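Najwa Sfeir buys the things that go on tables

Najwa Sfeir has run the supply side of Markik for six years. The company sets up and equips work tables for other people: repair shops, teaching rooms, test rooms, a few small assembly lines. We met on November 1, 2025, in the Markik office, where she keeps one desk for paperwork and a second one for samples.

She started in the stockroom. "I was cutting fabric for padded boards," she said. "You wrap it, you pull it, you staple it underneath. I did 160 of them my first winter and I still look at corners before I look at anything else."

The padded board is still what most customers call about. Sfeir recommends it for any table where small parts are handled. A part dropped on a bare tabletop bounces and rolls. On a padded surface it usually stays close to where it landed. She prefers a speckled fabric in a beige or gray, as plain white shows every mark by the second week and dark colors make black screws hard to find.

Size is where she argues with people. Customers want the board to match the table exactly. She tells them to go a little over at the front. "Your forearms rest there all day. If the pad stops short, you have a hard edge under your wrist, and by January I get a phone call."

Plates came later. Markik used to sell shallow metal trays for holding parts, and they were noisy. Sfeir replaced them with ordinary dinner plates with a raised rim, bought from a restaurant supplier that was closing. The first lot was 564 plates in mixed colors. Blue went fastest.

"White parts on a white plate, you lose them," she said. "White parts on a blue plate, you can see them from the door. I don't have a theory past that."

Control boxes take up more of her time than anything else. A customer with several machines will often end up with several boxes, and they arrive from the supplier looking alike. Her rule is that the ones with the big red stop buttons go at the front, nearest the person, and everything else goes behind. She asks that they stay to one side so the other half of the table is free for work. She does not like them stacked.

Button colors are a sore point. She once had two boxes on the same table that matched in every color except one, and the customer didn't notice until training day. Now she has the order read out loud, top to bottom, before the invoice is signed. Gaspard Tanguy does the reading and she checks it against the sheet.

Foot pedals she would like on the floor. "People lift them up to get at the wires and then they live on the table," she said. "I've stopped fighting about it. I ask them to keep the cable where it won't catch a sleeve."

Asked what she would change, Sfeir named storage. Markik has 13 shelves for samples and needs twice that. She has no plans to leave.
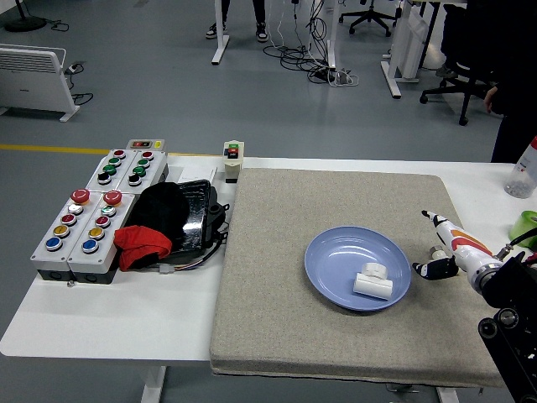 Brendan Heffernan wrote in to say that he agrees on the plates but not on the fabric, which he finds collects lint and fine dust, and that his own shop went back to rubber mats after a year and has had fewer complaints since.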